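How to Iron Linen Without Losing a Saturday 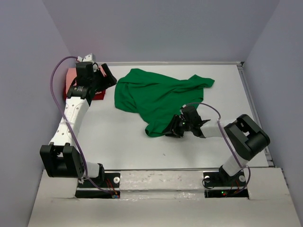
Linen wrinkles if you look at it sternly, so begin by lowering your standards. Fill the iron, set it to 400 degrees and mist the fabric until it feels slightly damp. Long diagonal wrinkles like the ones across the middle of the green cloth need a tug at opposite corners first — iron straight over them and you make them permanent. Uncurl any rolled corner by hand.

Press the back, then the front, and hang it up for 26 minutes. Then sit down in it and undo everything.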